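Nesta parts list - README

I started Nesta as a text file so I'd stop buying connectors I already had. It has grown a bit! It's now a parts list, a set of category names and a page of notes on how to sort a heap of small electronic odds and ends, and since a few people asked for the whole thing I've cleaned it up and put it where you can grab it. Last tidy-up: August 2026.

What you get

parts.csv is the main list, 638 rows, one row per item or per bag of identical items. The columns are name, category, leads (yes, no, cut), connector, condition and remarks. The remarks column is me talking to myself, so forgive the spelling.

categories.txt has the 13 category names, each with a line or two on what goes in and what stays out. If you only take one file, take this one.

labels.txt is the same names cut down to fit a small sticky label. I print them in capitals because my handwriting is awful.

joo.txt holds the rules for the short codes (I call them Joo codes, for no reason I can remember). A code is a category letter, a size letter and a running number, and that's the whole system.

Where the parts come from

Most of it is from Bikell, the surplus shop in Dastton, which sells mixed bags by weight out of big drawers by the door. You can't pick through the drawers, you just get a scoop, and I love that far more than I should. The rest is out of dead printers and toys, plus a box of boards I got in July that I still haven't finished listing (they're marked "new" in the condition column, which means new to me, sorry, I should have picked a better word).

How I sort

Everything mixed goes in one flat tray in the middle, and the sorted stuff goes in square-ish containers on either side. I spread the heap out until parts stop lying on top of each other, then pull one kind at a time. I used to pick up whatever was nearest and decide on the spot where it lived, and I'd end up with the same kind of wire in two places every single time. One kind, all of it, then the next kind. It's slower for the first few minutes and a lot quicker after that.
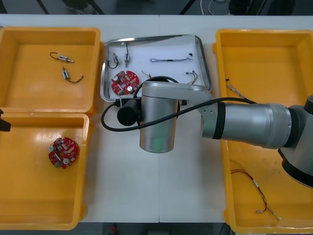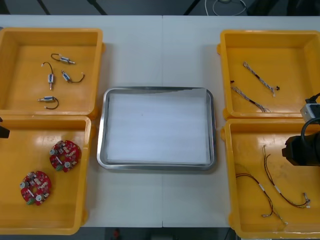

Wire leads are what wreck a sorting session, so the list tracks them in their own column. Anything with a lead on it hooks its neighbor, and you lift one part and get a whole necklace. Small cylindrical motors are bad for it, and push-pull solenoids are worse - the wires on the four in the upper-left tray of the second picture curl off every which way, and that's with a tray to themselves. I don't coil or tie leads before sorting anymore. I lay the part down with a bit of space next to it and deal with the wire when I bag it. Boards are easy by comparison, and a round red one is hard to lose on a white surface, though I do try to keep them apart so the capacitors don't get leaned on.

Category notes that people ask me about

Motors and solenoids are separate categories. They look like cousins in a mixed heap, both little cylinders with wires coming off, but I never go looking for one when I want the other. Check for the plunger.

Wire bundles with a connector on each end are "cables". Wires with a connector on one end only are "leads". Wires with nothing on either end are "hookup" if they're longer than my hand and go in the scrap tin if they're not. I've gone back and forth on this one a lot.

Tiny connectors with no wire get their own category even though there are never many of them, and they go straight into a bag with a zip top. I've vacuumed up enough of them.

Boards are listed by shape and color first, then by whatever I can read on them. If I can't tell what a board does, the name is just the shape, the color and a Joo code. Please don't write to tell me the function column is missing. There isn't one.

Things that are wrong with it

Condition is a guess for most rows. I test motors with a battery and that's about as far as I go, so "ok" on a board means it isn't visibly cracked or burnt.

Rows up to 300 were typed in before I had the Joo codes and got their codes later, in one long evening, and there are some doubles in there. I've fixed the ones I ran into. 42 rows still have a question mark as the category - mostly sensors, I think, and a few things I keep because I like the look of them.

Sizes are S, M and L and mean what fits in which bag, so they won't match your bags.

Using it

Take it, change it, rename all the categories if mine annoy you. The csv opens in any spreadsheet program. If you add your own rows, keep the header line as it is or the label sheet comes out with the columns swapped (ask me how I know). I'd leave the category letters alone too, at least until you've printed your labels.

If you find a double code, send me the code and both names. Photos of your own trays are very welcome as well, I'm nosy about how other people do this and I still don't have a good answer for ribbon cable.

To do

Finish the July box.
Split "cables" by connector, maybe.
Find out what the question marks are.

13 shares · 0 comments
Nesta parts list · Contact: use the form on the main page · Back to top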